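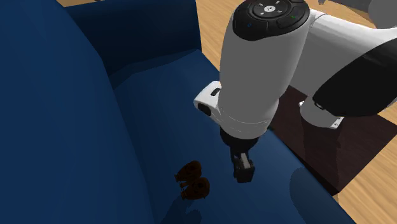

About Us

Druleo is a small planning office in Rorkville that helps people buy robots and automation equipment without spending the whole year's money on the first invoice. We don't build arms and we don't sell them, and we take no commission from anyone who does. What we do is sit down with you (there is usually coffee, and quite often somebody's banana bread) and work out what you want done, what it is likely to cost you, and which parts of the purchase can wait until next year.

The company was started by Victor Mbwambo, who had spent a long stretch in purchasing for a furniture maker over in Bellville and had signed for a good many machines in that time. Some of them were wonderful. One of them sat under a tarp for two budget cycles while everyone argued over who was going to pay for the floor anchors. Victor still tells that story to new clients, usually before they have their coats off, and it explains a fair amount of how we work.

Most of the folks who call us are care homes, school districts, small warehouses and college labs. They have a grant or a line in the budget, they have a quote for an arm, and they have a feeling that the quote leaves something out. It nearly always does! Mounting, grippers, spare fingers, training hours, insurance, the electrician, the software renewal that comes due in May when the account is already empty – we put all of it on one sheet, in plain words, so that the person who has to defend the number can read it out loud without getting stuck.

We are also great believers in trying a job out in simulation before anybody orders hardware. Our simulation work is looked after by Ms. Tamošiūnaitė, who joined us in our second year and has been talking us out of things ever since. She sets up a room on the computer with furniture and small household items, puts an arm in it, and looks at reach, clearance and gripper size. Picking things up off a soft seat is a very different matter from picking them up off a workbench, and we would much rather you found that out while the arm is still a line on a spreadsheet. A simulation won't tell you everything, of course, and we say so in every report we write.

A typical planning job with us runs 3 months from the first visit to the finished budget. You'll get a purchase plan, a list of questions to put to each vendor, and a calendar showing when the money goes out. We come back for 2 follow-up visits after the equipment is in, and those are already in our fee. We have now finished 100 of these plans, and quite a few of them ended with the client buying less than they had meant to, or waiting a year, and we were happy to see it.

If you have a quote on your desk and you aren't sure about it, please do get in touch. The first conversation is free and tends to run over. Our office is upstairs from the Rorkville hardware store, side entrance, and the bell works if you press it hard.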